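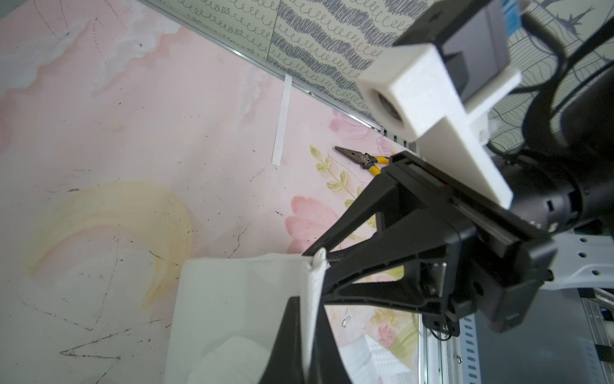 El software que mueve dos brazos

Entre la orden de cerrar los dedos y el instante en que una tela empieza a levantarse pasan muchas cosas que el controlador no ve. El borde se dobla, resbala o arrastra consigo el resto del tejido. Para un planificador clásico, que espera un objeto con una pose y seis grados de libertad, esa tela no tiene representación útil.

El equipo de Clestora lleva desde marzo reescribiendo la pila de control de su celda bimanual para tratar ese tipo de casos. El proyecto se llama Jelen y parte de una decisión discutible: renunciar al modelo geométrico completo del objeto y trabajar con una política que emite trayectorias cortas, corregidas en cada ciclo con lo que llega de las cámaras.

La arquitectura tiene 4 procesos. El primero sincroniza imágenes y estados articulares; el segundo ejecuta la política; el tercero comprueba colisiones entre brazos; el último interpola y envía consignas a los motores. Se comunican por memoria compartida, sin intermediario de mensajes. La primera versión usaba uno y la latencia variaba demasiado bajo carga.
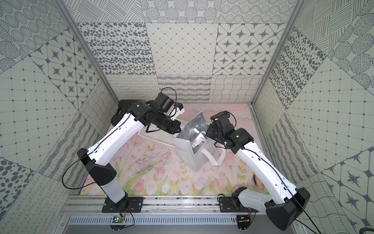 La comprobación de colisiones fue la parte que más cambió. Con dos brazos sobre la misma bancada, las zonas de trabajo se solapan justo donde interesa manipular. Una reserva estricta del espacio — un brazo entra, el otro espera — es segura, pero impide tareas tan corrientes como mantener abierta una bolsa mientras se introduce algo en ella. Jelen sustituye la reserva por una distancia mínima calculada sobre cápsulas, con un margen que crece con la velocidad relativa de los eslabones. Si el margen se viola, el interpolador frena ambos brazos sobre su propia trayectoria, sin replanificar.

El frenado tiene un coste. La política recibe observaciones de un brazo que no ha llegado adonde ella esperaba, y las primeras versiones respondían con consignas cada vez más alejadas. La corrección consistió en incluir en la entrada la última consigna ejecutada, además de la solicitada. El historial conserva ambas.

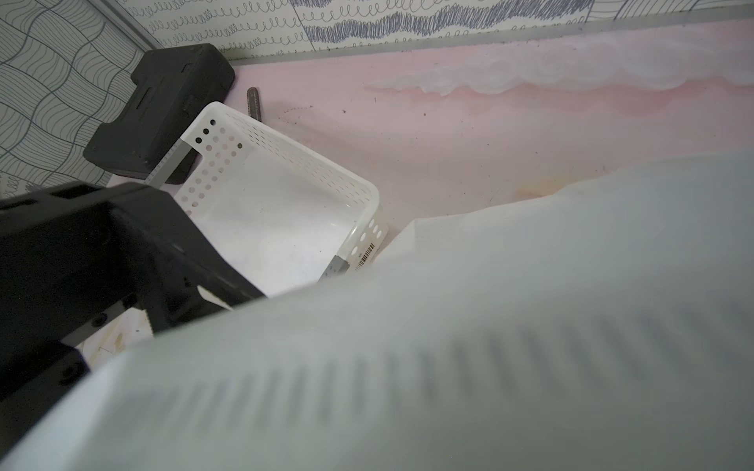
Texto: Redacción técnica
3 de julio de 2021

La percepción plantea otro problema. Una cámara montada en la muñeca ofrece detalle cerca de los dedos, pero cualquier objeto próximo a la lente puede tapar buena parte del campo. El módulo Cirine estima para cada vista una máscara de fiabilidad y la entrega junto con la imagen. Una región desenfocada o cubierta pierde peso; la cámara fija gana el que corresponde. No hay conmutación brusca entre vistas, que en pruebas anteriores producía saltos en la consigna.

El conjunto de ajuste consta de 1.272 episodios, todos revisados con la herramienta interna Ciobanu. El operador desplaza una barra temporal, compara las vistas alineadas y marca los tramos en los que el contacto no se aprecia en ninguna. Casi 300 episodios tuvieron que volver a alinearse por un desfase de reloj que el registro original no señalaba. 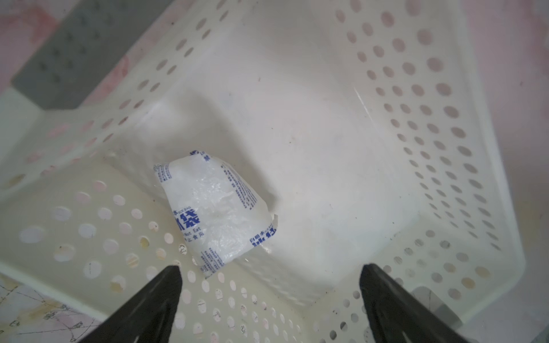

Los recipientes perforados merecen capítulo aparte. La rejilla deja pasar el color del fondo y el estimador de profundidad tiende a mezclar dos planos: el de la pared y el que hay detrás. Si además el contenido es blanco sobre blanco, como una bolsa de hielo en una cesta, el contraste disponible se reduce al texto impreso y a los brillos del plástico. Cirine descarta la profundidad en esas zonas y se apoya en el contorno del borde, bastante más estable.

Queda pendiente el cierre de la pinza. El umbral de corriente es fijo y sirve igual para una tela que para un envase flexible, lo que obliga a elegir un valor conservador. La rama de desarrollo incluye un umbral aprendido, con un límite superior que la política no puede modificar y una ventana de 20 ciclos para confirmar el contacto. Falta decidir qué hace el sistema si la confirmación llega cuando el brazo ya ha empezado a subir; la implementación actual mantiene la posición y devuelve el control al operador.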